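Häufige Fragen zur Hausregel für Greifaufgaben in der Simulation

Stand: 3. März 2020

Die Hausregel gilt für alle Greif- und Ablageaufgaben, die im Projekt Nilter zuerst simuliert und danach an einer realen Zelle gefahren werden. Sie ersetzt weder eine Risikobeurteilung noch die Betriebsanleitung des Greifers. Fragen, die hier fehlen, bitte über das Ticketsystem stellen, Kategorie »Regelwerk«.

Für wen ist die Regel verbindlich?

Für alle, die Szenen anlegen, Greifprogramme schreiben oder Ergebnisse freigeben, an den Standorten Kirham und Plastis. Externe Partner, derzeit nur Petridis, arbeiten nach derselben Fassung. Abweichende Vorgaben eines Kunden gehen vor, müssen aber im Szenenblatt stehen.

Muss jede Aufgabe vorher simuliert werden?

Ja, sobald sich Werkstück, Fingerform oder Greifpunkt ändert. Eine reine Änderung der Ablageposition innerhalb des freigegebenen Arbeitsraums ist ausgenommen. Im Zweifel entscheidet, wer die Freigabe unterschreibt.

Was gehört ins Szenenblatt?

Bezeichnung des Werkstücks, Abmessungen, angenommene Masse, Reibwert, Greifertyp und Version der Szene. Dazu eine Liste aller Gegenstände, die auf der Arbeitsfläche liegen, auch wenn sie nicht gegriffen werden. Textur und Farbe sind nur anzugeben, wenn eine Bildauswertung beteiligt ist.

Dürfen Störobjekte in der Szene liegen?

Sie sollen sogar. Eine leere Tischplatte sagt wenig darüber, wie sich die Bahnplanung in der Werkstatt verhält. Pro Szene sind mindestens 3 Gegenstände vorzusehen, die nicht zum Auftrag gehören, in unterschiedlicher Größe und nicht in einer Reihe ausgerichtet. Haken, Winkel und kleine Werkzeuge wie eine Wasserwaage eignen sich gut. Beim Anfahren und beim Abheben darf keiner davon berührt werden.
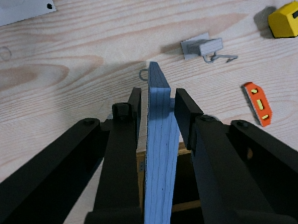 Redaktion Regelwerk Nilter | Standort Kirham | Fassung 4

Wo soll ein langes Werkstück gegriffen werden?

Möglichst nahe am Schwerpunkt. Bei Leisten und Stäben mit einseitig bearbeitetem Ende, etwa einer Schräge, ist der Schwerpunkt zu berechnen und darf nicht einfach auf halber Länge angenommen werden. Muss aus Platzgründen außermittig gegriffen werden, ist das Kippmoment im Szenenblatt einzutragen und die Beschleunigung beim Anheben zu halbieren.

Wie müssen die Finger anliegen?

Beide Fingerflächen liegen parallel zu den Seitenflächen des Werkstücks. Berührt ein Finger früher als der andere, verschiebt er das Teil, bevor die Klemmkraft aufgebaut ist. Deshalb wird der Greifer vor dem Schließen zentriert, und das Schließen erfolgt in zwei Stufen: zuerst langsam bis zum beidseitigen Kontakt, danach mit Sollkraft. Kontakt an einer Kante gilt als Fehlgriff, auch wenn das Teil hält.

Wie wird über Behältern und Kästen gegriffen?

Die Öffnung eines Behälters ist als Hohlraum zu modellieren. Ein geschlossener Quader als Ersatzkörper ist nicht zulässig, er verdeckt Kollisionen an der Innenwand. Der Rand erhält eine eigene Kollisionsgeometrie. Liegt das Werkstück in der Draufsicht über dem Rand, muss das Protokoll den Abstand nach unten ausweisen, aus dem Kamerabild von oben allein lässt er sich nicht ablesen.

Wie viele Durchläufe sind nötig?

Für eine Freigabe 572 Durchläufe mit zufällig veränderter Lage des Werkstücks. Mehr als 3 Fehlgriffe führen zur Ablehnung. Abgebrochene Durchläufe zählen als Fehlgriff, es sei denn, der Abbruch kam nachweislich vom Rechner. Eine neue Serie darf erst starten, wenn die Ursache eingetragen ist.

Darf ich die Reibung anpassen, bis der Griff hält?

Nein. Der Reibwert kommt aus der Werkstofftabelle oder aus einer Messung am realen Teil. Wer keinen Wert hat, nimmt den niedrigsten der Werkstoffgruppe. Für Holz gibt es getrennte Einträge für rohe und lackierte Oberflächen.

Reicht die simulierte Freigabe für den Betrieb?

Nein. Sie erlaubt den ersten Versuch an der realen Zelle mit reduzierter Geschwindigkeit und ohne Personen im Arbeitsraum. Erst das Protokoll dieses Versuchs führt zur Betriebsfreigabe.

Welche Bilder werden abgelegt?

Je Serie ein Bild beim Schließen der Finger und eines nach dem Ablegen, beide aus derselben Kameraposition. Der Dateiname enthält die Szenenversion. Nachträglich aufgehellte oder beschnittene Bilder werden nicht angenommen.

Wann wird die Regel überarbeitet?

Die nächste Durchsicht ist für Mai vorgesehen. Bis dahin eingehende Änderungswünsche werden gesammelt. Laufende Serien dürfen nach der alten Fassung beendet werden.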